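Pralstead furniture repair benches to stay open through spring

Pralstead's public repair benches, where residents can bring in a worn table or a wobbly chair and work on it with help from a trained restorer, will stay open through the end of May. The town had planned to close them in January, when the first season's money ran out.

The extension was confirmed at a short meeting in the library annex. It will be paid for out of the town's waste reduction budget, which had money left over after a mild winter cut the cost of extra bulky-item pickups.

The benches opened last fall on the ground floor of the old Maksymiv building on Canal Street. The building was a furniture showroom for most of its life and still has its freight door, which makes it easier to bring in large pieces. Sessions run on weekday evenings and last two hours. A visitor gets a bench, basic hand tools, clamps, glue and sandpaper. Finishes, hardware and upholstery fabric have to be brought from home or bought at the counter.

Ketill Vídalín, the restorer who runs the sessions, said most visitors come in with one of the same small group of problems: loose joints, lifting veneer, drawers that stick, and white rings left by cups and plant pots.

"People think the ring means the table is ruined," he said. "Most of the time the mark is in the finish and the wood under it is fine. I would like them to come in before they sand it, though. Once you have gone through veneer you can't put it back."

Vídalín trained as a joiner and worked for several years in the repair department at Bitard, the furniture dealer on the north side of town. He left to set up his own shop and now splits his week between that and the benches. He said he has turned away very little. Pieces with active woodworm have to be treated before they come through the door, and he won't work on flaking paint until it has been tested for lead.

The spring schedule adds a session on gilded and painted trim, after repeated requests from people who have inherited decorated pieces. It will cover cleaning, securing loose molding and filling small losses. Full regilding will not be taught. Vídalín said that work takes too long for an evening class and the materials cost too much to practice with.

"A lot of what comes in as gold leaf is bronze paint over an older layer," he said. "That changes what you can clean it with. So the first half of the evening is going to be finding out what you have."

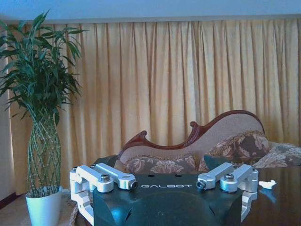 Do residents have to pay to use the benches?

The bench and the hand tools are free to anyone with a Pralstead library card. Visitors pay for the supplies they take from the counter, and people who live outside the town can book any bench still open on the day of the session.

Booking has been the main complaint so far. In the first months the list opened once a month and filled the same morning, and people who worked early shifts said they never got a place. Under the new system, places will be released in two batches, one in the morning and one at 7 p.m. Anyone who misses a session without canceling will go to the back of the list for the following month.

The town also looked at adding weekend hours. That was dropped for now, as the Maksymiv building shares its loading area with the produce market and there is no room to unload furniture while the stalls are up. A request to use the side alley is with the fire department.

Noise was another point raised at the meeting. Two neighbors asked for power sanding to stop earlier in the evening. The new rules set a cutoff of 8 p.m. for sanders and routers. Hand work can go on until closing.

The waste figures that supported the extension came from the transfer station, where staff keep a log of household furniture left at the bulky-item bay. The log shows a drop over the winter, but the public works office was careful about what it means. Fewer people move house in cold weather, and the station was closed for repairs for part of the season. The office said it wants a full year of numbers before it credits the benches with any of the change.

Not everyone at the meeting was in favor. One resident said the money would be better spent on a second collection truck, and another asked why the town was offering a service that private shops already sell. Vídalín said his own trade had not suffered. Several people who started a job at the benches decided it was more than they wanted to take on and paid a shop to finish it, he said, and not always his.

Bitard has agreed to supply offcuts and salvaged hardware for the spring season. The company will deliver a crate of hinges, pulls and casters at the start of each month, and visitors can take what they need for the piece they are working on. Grodex, which makes wood glues and fillers, is selling to the benches at the trade price, and that discount will be passed on at the counter.

The building itself will see small changes before the spring sessions begin. The lighting over the rear benches is to be replaced after visitors said they could not match stain colors under the old tubes. A drying rack is going in along the back wall, so that glued pieces can be left overnight - something that has not been possible up to now. Pieces left on the rack will need a tag with a name and phone number, and must be picked up within four days.

Larger pieces are a separate matter. A dining table or a wardrobe takes up the space of several benches, and the owner often needs more than one evening. The spring plan sets aside the front of the showroom for these, with the same owner keeping the spot for a full week. Console tables, side tables and chests are counted as regular pieces and go to the benches as before.

Vídalín asked that owners send photographs of anything large before they book. He said one picture from the front is rarely enough, and that he learns more from the underside, the back and the insides of the drawers, where old repairs tend to show.
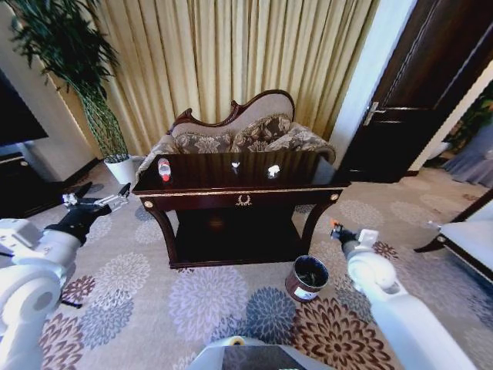
How to book a spring place

Bookings can be made through the library website or at the front desk. Callers will be asked what kind of piece they are bringing, its rough size, and whether it has been painted or refinished. Phone bookings will count toward the same two batches as online ones.

Visitors should wipe pieces down and empty all drawers before bringing them in. Loose parts, including splinters and chips of veneer, should be kept in a bag and brought along. Glass tops, mirrors and marble slabs should stay at home unless they are part of the repair.

The freight door on the canal side opens 20 minutes before each session. There is no parking on Canal Street during loading hours, but vehicles can stop in the yard long enough to unload. A hand truck and moving blankets are kept inside the door.

Children over 12 can take part with an adult. Younger children are not allowed in the bench area while power tools are in use.

The gilded and painted trim session will be offered twice, and places for it will be booked separately. The town expects to decide on a second full season before the summer break.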